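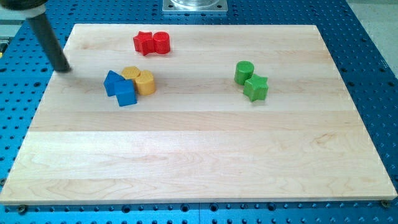
> I could not travel to Groltdale for the open day and I would like to know if it is worth asking for a place next time. In June the announcement said only "manipulation on a table", and I have seen many of these where the arm picks a block, puts down a block, and everybody claps. Did they let visitors give the commands? Did it fail in front of people? Our students would have a two-hour bus ride, so please be frank.

Hello all,

I was there on 19th July, with the afternoon group, so I try to answer. Excuse me if it becomes long.

First, it does not pick. The Venora arm at Hernlow has no gripper for this demonstration, only a dark rounded finger that points down, and it moves the pieces by pushing them over a wooden board. The board lies on a blue table full of holes, the kind we have also in our own lab, so I felt at home. The pieces are small toy shapes in red, blue, yellow and green: stars, cylinders, a cube and so on. I expected to be bored after five minutes and I stayed for almost the whole session.

To the question of the commands: yes, visitors could give them. You type a sentence at a desk, and the staff do not correct it for you. Most people asked for the colors together. One girl wanted "the green star next to the green round one", and this went well. My own sentence was "separate the blue from the yellow", and here the arm had real trouble. When it pushed a blue piece out, a yellow one came along with it. It went back, tried from another side, and in the end the staff stopped it with the blue and the yellow still close together. I was glad to see this. They did not hide it and they did not start again from a prepared position.

The stars were for me the most interesting. A cylinder that lies or stands can be pushed quite gently and you more or less know where it goes, but a star turns when the finger touches one point. In the session I saw 7 commands finished and 2 given up. I wrote them down for my colleagues, please do not take it as a measurement.

There was a short talk in the Fitzsimmons room before. The speaker said that the present version was trained on 3,565 recorded episodes, all made by people steering the arm by hand. Somebody asked how many of these were with the star shapes and the answer was that they would have to look. The slides were promised to the visitors but I did not receive them yet. If another person on the list has them, please forward.

What I liked less: the safety line is far from the table, and with a full group the second row sees mainly backs. There is a screen on the wall, but it was slow - the picture came later than the sound of the motors. For students I would ask for a group of maximum 9, and I would ask for the morning, when the questions can run over into lunch.

So for the bus ride, I would say yes, if the students have already tried some control exercise themselves. For first-year students perhaps not. They will see a finger moving slowly for an hour and they will look at their phones.

The next date is not announced. Requests for places go to the Hernlow visits desk, same address as in the June message, and they asked that each group sends its list of names together and not one by one.

With kind regards from the train home, where I began to write this, and from my kitchen, where I finished it.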